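Placemat

A placemat is a flat covering laid on a table to mark one person's place at a meal. It protects the table from heat, spills, and scratches, and it sets the spot for the plate, glass, and flatware. Placemats are made from cloth, straw, cork, paper, plastic, and many other materials. They are used in homes, restaurants, schools, and hospitals, either on a bare table or on top of a tablecloth.

The word is also written as two words, "place mat." In British English the term "table mat" is common, though it is sometimes kept for small, thick pads that go under hot dishes. A pad of that kind is usually called a trivet or hot pad in the United States.

History

For much of European history, a formal table was covered with a single large cloth. Diners in wealthy houses wiped their hands on the cloth itself or on a long strip of linen laid along the edge of the table. Washing such cloths took a great deal of labor, and a stain in one place meant that the whole piece had to be laundered.

Smaller cloths, often called doilies or luncheon mats, came into wider use in the 1800s. Many were made of lace or embroidered linen and were used at tea or a light midday meal, when the wood of a polished table was meant to be seen. Etiquette writers of the early 1900s generally accepted mats at breakfast and lunch and still called for a full cloth at a formal dinner. That rule loosened over the following decades as households employed fewer servants and more meals were eaten in the kitchen.

Vinyl and other plastic mats became common after World War II. They could be wiped down with a sponge and stored in a drawer, and they could be printed with bright patterns at low cost. Paper mats spread through diners and roadside restaurants over much of the same period.

Size and shape

Most placemats are rectangles. A common size for home use in the United States is 12 by 18 inches, with somewhat larger mats sold for wide plates or formal settings. Round mats are often used on round tables, where the corners of rectangular mats would overlap. Oval, octagonal, and wedge-shaped mats are also sold. A wedge-shaped mat is narrow on the side facing the middle of the table, which lets several fit close together around a small circle.

A mat should be large enough to hold a dinner plate with flatware on both sides. The glass may stand on the mat or just beyond its far corner. On a narrow table, deep mats on opposite sides can leave too little space for serving dishes in the middle. A table 32 inches wide with two rows of 12-inch-deep mats has only 8 inches left between them, even with the mats set flush to the edge.

Materials

Cotton and linen are the most common natural fibers. Cotton is soft, takes dye well, and can be machine washed. Linen is stronger and has a crisp feel, but it wrinkles easily and is often ironed damp. Both may shrink the first time they are washed unless the cloth has been treated or washed before cutting.

Jute, seagrass, rush, and straw are used for thicker, rougher mats. These resist heat fairly well but cannot be soaked, and crumbs tend to lodge in the weave. Bamboo mats are made from thin strips held together with thread and can be rolled up for storage.

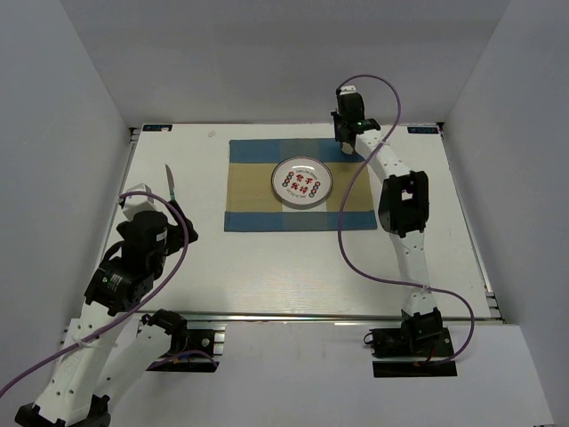

Woven cloth mats are usually made in plain weave, in which each crosswise thread passes over one lengthwise thread and under the next. Rib weave is a variation that uses thicker threads in one direction to give a ridged surface. The added thickness helps the mat lie flat and gives some protection from warm plates. Stripes are made by changing the color of the thread at set points. Stripes in the lengthwise threads must be planned before weaving begins, while stripes in the crosswise threads can be changed as the work goes along.

The edges may be hemmed, bound with tape, or left as fringe. A fringed edge needs a line of stitching or a row of knots to keep the cloth from coming apart. Hand weavers often make placemats in sets on one long warp, leaving a gap between one mat and the next for the hems. Because the pieces are small and flat, they are a common early project for people learning to use a floor loom.

Plastic mats include smooth printed vinyl and woven vinyl, the latter made from coated yarn. Silicone mats grip the table and stand up to higher heat, and many are sold for small children. Cork-backed mats have a hard printed top, often sealed with a clear finish, over a layer of pressed cork.

Paper placemats

Paper mats are used once and thrown away. Restaurants buy them in cases, commonly of 1,000 sheets, and may order them plain, with a scalloped border, or printed. Printed mats can carry a menu, a local map, puzzles for children, or advertisements for nearby businesses. In some towns the advertisers pay for the printing, and the restaurant receives the mats at little or no cost.

Old paper mats are collected as printed ephemera. Those showing highway maps, state symbols, or restaurants that have since closed are among the types collectors look for. Condition matters, as most surviving examples were folded or stained in use. Unused stock found in storerooms is usually in the best shape.

Use in table setting

In an everyday American setting, the mat is placed with its long side parallel to the edge of the table, either even with the edge or an inch or so back from it. The dinner plate goes in the center. Forks are laid to the left of the plate, with the knife and spoon to the right. The napkin may be placed on the plate or to the left of the forks.

Chargers, which are large decorative plates set under the dinner plate, are sometimes used in place of mats. The two can also be used together if the mat is big enough to show around the charger. A table runner down the center is often paired with mats of a matching or plain color.

Care

Cotton mats can generally be washed in warm water with similar colors. Dark or bright mats may lose dye in the first few washes and are best kept apart from white cloth. Grease stains come out more easily if treated before washing. Mats that have been folded for a long time may hold a crease, so many people store them flat or rolled.

Vinyl mats are wiped with mild soap and water. Very hot pans can soften or mark them, and some printed inks transfer to a varnished table if the mat is left in one spot for months. Straw and grass mats are shaken out, wiped with a barely damp cloth, and dried fully before storage to prevent mildew.

See also

Coaster
Doily
Napkin
Table runner
Tablecloth
Trivet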